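Why Does My House Creak at Night?

You're in bed. The lights are out. Everything is quiet, and then... CRRRICK! Something in the hallway made a noise, and everybody is asleep, even the cat.

Don't worry! Your house is just cooling down, and the science behind that noise is really fun once you know it.

Wood is full of tiny straws

Let's start with a tree. A tree has to get water from its roots all the way up to its leaves, so its trunk is packed with long, skinny tubes, a bit like a giant bundle of drinking straws. They are so thin that you need a microscope to see most of them.

When a tree is cut down and sawed into boards, the straws are still there. The wood gets dried out before anyone builds with it, but it never stops being a little bit thirsty. On a damp, rainy day the wood soaks up water from the air and swells. On a dry day it lets some of that water go, and it shrinks again.

Wood is picky about which way it grows, too. A board hardly gets any longer when it swells. It gets wider! If you squeeze a wet bundle of straws you can see why: the straws get fatter or thinner very easily, but they don't stretch much from end to end.

So where does the noise come from?

Try rubbing your finger on a clean, wet plate. Your finger sticks, then slips, then sticks, then slips, so fast that you hear a squeak. Scientists call this stick-slip, which has to be one of the best names in all of science.

The same thing goes on inside a house. Imagine two pieces of wood pressed tightly together, maybe with a nail through them. One of them starts to shrink as the air cools. It wants to move, but the other piece holds it in place. It pulls a little harder... and a little harder... and then it lets go all at once. Crack! The two pieces might have moved less than the thickness of a hair, but the sound can travel through a whole wall.

Why is it always at night?

It isn't, but two things make night the best time for creaks. First, the temperature drops after the sun goes down. The roof has been soaking up sunshine all day, and now it cools off and everything in it gets a tiny bit smaller. Metal pipes do this too - if you hear a tick-tick-tick after somebody takes a hot shower, that's probably a pipe.

Second, it's quiet! In the daytime there are cars and talking and dishes and dogs. The house may be creaking away at lunchtime and you'd never hear it over your sandwich.

Squeaky floors are a little different

A floor can creak all by itself, but most of the time it needs your help. Under the boards you walk on there are usually more boards, and under those there may be big beams called joists. Over the years, nails can work loose and small gaps open up. When you step on a board over a gap, it dips down and rubs on its neighbor or slides along a nail. Squeak! Lift your foot and it pops back up. Squeak again! 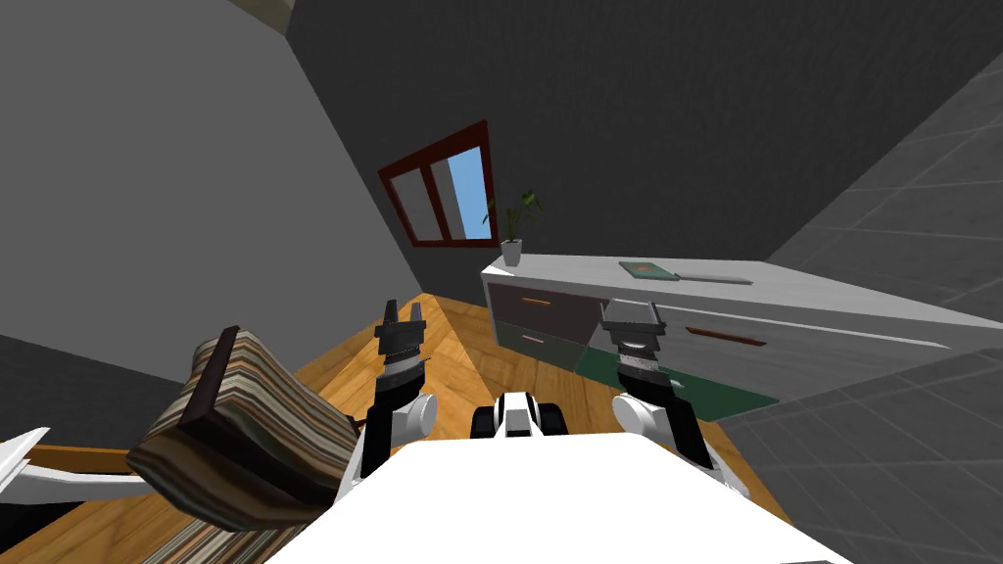
Where you step makes a big difference. The middle of a room is often the bouncy part, and the boards near the walls are held more firmly, so that's the quiet route if you ever want to sneak to the kitchen. (You didn't hear it from me!) Stairs work the same way. Walk on the outside edge of each step and you'll sound as light as a mouse.

Jasper Aerts fixes old floors in the town of Norkow, and he knows a great trick. He sprinkles a little powder into the crack between two noisy boards and brushes it in. The powder lets the wood slide smoothly, so it can't stick and slip anymore. For bigger squeaks he uses screws, because a screw grips much tighter than a nail.

Some people like the noise, though! In Japan there are old buildings with "nightingale floors" that chirp like birds whenever someone walks on them.

Try it yourself: make a creak map

You need paper, a pencil and your socks.

Draw the shape of one room with a wooden floor. Walk slowly back and forth across it and put an X wherever you hear a squeak. Press gently with one foot to find the loudest spot. Do it again 10 days later, when the weather has changed, and use a different color. Did any of the Xs move? Did a noisy board go quiet? Damp weather can swell the boards until they hold each other tight, and then a floor that squeaked all winter may hardly make a sound.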